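Minutes, December meeting of the Okbridge return-to-work group
Taken by me again, so blame me for the typing
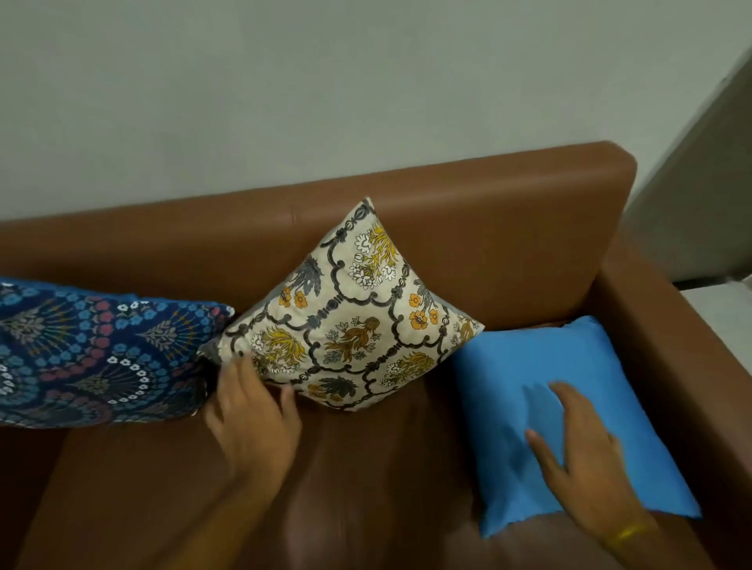 One voice from the Toneo side asked before we'd even approved the last minutes why claim 2611 still shows as open, when the employee has been back on light duty for weeks and the adjuster was told twice. Fair question! I said I'd sent the wage statement in and heard nothing. We agreed I'll resend it and copy the broker this time, and if it's still sitting there by the next meeting we ask for a different adjuster.

Then we did approve the last minutes, with one fix (I'd written Malhotra where I meant Curnus, sorry to both).

Light duty job list. We have 7 jobs on it now. The Curnus people think two of them won't hold up, mostly the filing one, which runs out after a few days and then you've got somebody with a bad shoulder hunting for things to do. I kind of liked the filing one, but I was outvoted. It comes off. The front desk job stays if the supervisor writes down the lifting limit, and I mean on paper — we've had enough of "I thought he knew."

First reports. Malhotra had a back strain that didn't get reported until the employee's doctor called to ask who the carrier was. Not great. There was a long back and forth on whether supervisors should call it in themselves or go through the office. I don't think we settled it, but for now it's the supervisor, same shift, and the office does the form the next morning.

Budget. We have $1,749 left for training. Toneo wants to spend it on a lifting class, and I'd rather put it toward a session for supervisors on what to say in the first phone call to somebody who's hurt (some of ours are really bad at this, and I include myself). Okbridge will get prices for both. No vote.

Other stuff: the claim kits in the trucks still have the old clinic's phone number. I have the new cards and will bring a box next time. Please throw the old ones out!

We stopped at 2 p.m. Next meeting is in January, same place, and Curnus is bringing the loss run.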